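Re: [cell-practice] Handling rules for teardown work, draft 2

Quick one before I lose the afternoon. Comments on section 4 (open chassis). Desktop tower on its side, side panel off and flat on the table, arm working from overhead – that's the setup I want the wording to cover. 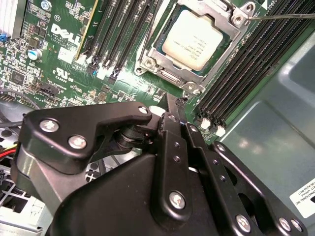
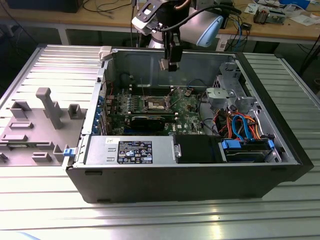 On Wed, November 2018, the Petchrat list editor wrote:
> 4.2 Speed over an open chassis shall not exceed 200 mm/s.
> 4.3 Hand tools may be used inside the
> chassis when the arm is stationary.

4.2 is fine for travel. Too fast near a socket. Fikham cell rules say slow down for the last 300 mm and I'd copy that.

4.3 no. "Stationary" isn't enough, a paused arm is still live. Should read drives off, or enabling switch in hand. Two people at the cell = 2 switches, no sharing. Rendusville wrote that in last October and we shoud too.

Also missing:
- cables tied back before any move below the case rim
- detached panels inside the risk assesment, they count as obstacles
- grip force limit set per part, not per job

Will send proper text for 4.3 tonight if the Plistodeo people dont beat me to it.

Recent in this list:
Wrist strap checks, how often?
Re: Re: Plistodeo cell layout
Log retention after 1000 cycles
Petchrat draft 1, closed comments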